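Open afternoon at the Radebe Centre

The Pirnden Institute opened its automation teaching rooms at the Radebe Centre to the public in December 2024. The afternoon was arranged by the Department of Applied Control and was attended by 238 visitors, among them pupils from local schools, parents, and members of the town council. The Institute wishes to thank all those who came.

The programme began in the lecture theatre, where the Head of Department, Dr Nandi Motaung, gave a short talk on the teaching of robotics to first-year students. Dr Motaung explained that the department has moved a good part of its practical teaching from the large machines in the main workshop to small arms that fit on a table. Students are able to spend more time at the controls, and faults can be found and put right within a single class.

Visitors were then invited to the demonstration tables in groups. The best attended of these was the Kudonis table, named after the student project which has run there since July. The task set for the arm was to pick up and place large toy bricks on a grey LEGO baseplate. Rajitha Gunawardena, the project supervisor, took questions throughout and described how a movement is planned, tested at low speed and only then run at full pace.
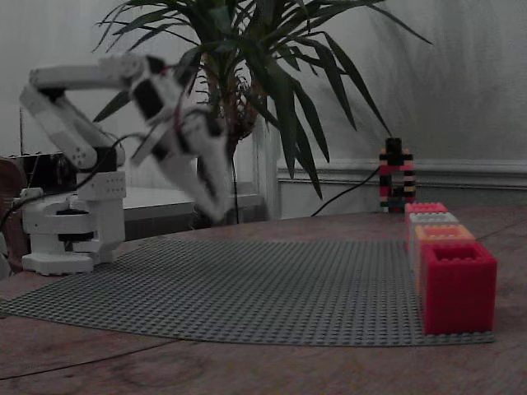
Questions from visitors

Many of those present asked why bricks had been chosen. Mr Gunawardena replied that their shape is known exactly, that they are easily replaced, and that a brick set down out of line can be noticed at once by a student with no special training. Others asked about the cost of the white plastic links. Worn parts are printed again on site, and the department keeps a small stock for use during term.

Further dates

A second open afternoon will be held in the spring, with places for 50 visitors at each session. School parties should be accompanied by at least 2 members of staff. The department is also preparing a short course for teachers, supported by the Fenolus Fund, and details will appear in the next issue of this newsletter.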